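2022-09-13
Zeyu Shen

3.2 Floor finishes and recall of room size

The second part of the study asked whether the pattern of a floor changes how large people remember a room to be. Earlier work at Drumurov looked mainly at ceiling height and wall color, and treated the floor as a fixed background. Tenants interviewed for the Tramer housing survey nevertheless mentioned floors often when they explained why one room felt bigger than another. We therefore kept the walls pale in every condition and varied only the floor finish and the size of the covering placed on it.

Participants were recruited through the Droltolero housing office, which sent invitations to 3,000 households. Of these, 1,645 returned a complete form. Each person viewed 8 rooms on a home screen, in random order, and could look at each one for up to 5 minutes. They were then asked to give the length of the longest wall in feet and to rate how easy the room would be to furnish. 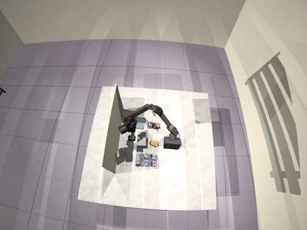 Figure 2. Small room with pale walls, tiled floor and large square mat, viewed from high above.

Estimates were entered by hand, and answers given in meters were converted before analysis. We removed forms in which every room received the same length. Answers from people who had recently moved were kept, although Tang reports that such people tend to guess high. A separate check with the movers left out did not change the order of the conditions.

Rooms with visible tile lines were judged longer than rooms with a plain floor. The effect was weaker when a mat covered the center of the floor, and it was weakest among older participants. Ease of furnishing followed a different pattern and is taken up in Section 3.3, together with the written comments collected in October.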